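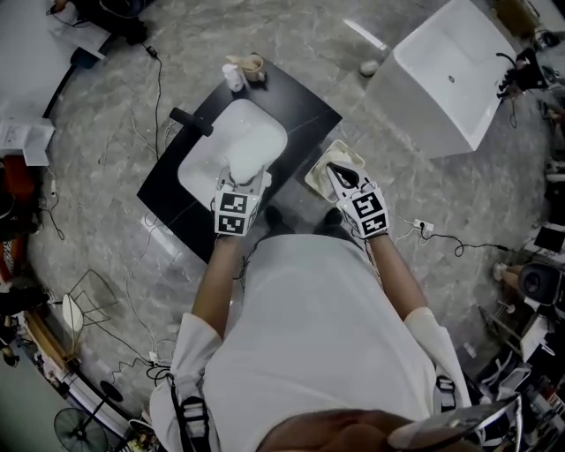 Can a child join the choir in the middle of the year?
A child can join at two points, in September and again after the November concert. Between these points we keep a waiting list, and you may add a name to it at any time.

How to register your child for the Gullbridge Young Singers

Last updated 15/07/2023

Please read all the steps before you begin. The form does not save your answers, so it is better to have everything ready on the table.

Step 1. Choose the group.
We have a junior group (school years 3 to 5) and a senior group (years 6 to 9). Both rehearse in the Magagula Hall, but the juniors finish half an hour earlier. If your child is between the groups, choose the lower one. The music leader can move a singer up later, and there is no extra payment for this.

Step 2. Book a voice meeting.
It is a short meeting and it is not an examination. The child sings one song that he or she knows well, then repeats a few notes after the piano. Sheet music is not necessary. Parents may wait in the corridor or stay in the room, as the child prefers.
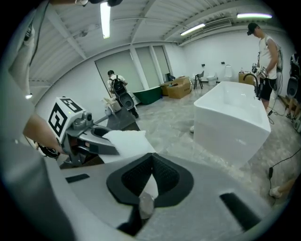 Baniscombe_mum wrote under the earlier version of this page that her daughter had prepared a very difficult song and became nervous, and that a simple song from school would have been the better choice. She also advised other parents to arrive ten minutes early, as the side door is not easy to find.

Step 3. Fill in the form.
Write the child's name as you wish to see it in the concert programme. Give 2 telephone numbers, and make sure that one of them is answered during rehearsal time. In the health box, please mention allergies, asthma and anything else the leader must know on a travel day.

Step 4. Pay the deposit.
The fee for one term is £119. A deposit of £42 keeps the place and is taken off the first term's fee. You can pay by card on the Prullumov payment page or bring a cheque to the first rehearsal. In the reference line write the child's surname and the word "junior" or "senior". Payments without a reference take longer to match, and you may receive a reminder by mistake.
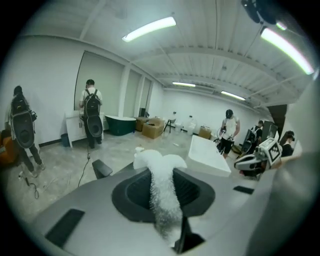

White fabric, gripper in the foreground

Step 5. Wait for the confirmation.
We send it by email, together with the rehearsal dates and the uniform list. Look also in the spam folder. If nothing has come after two weeks, write to the office and give the child's full name and group.

If you change your mind, tell us before the first rehearsal and the deposit is returned in full. After the second rehearsal we can't return it, but it may be moved to a brother or sister who joins in the same year.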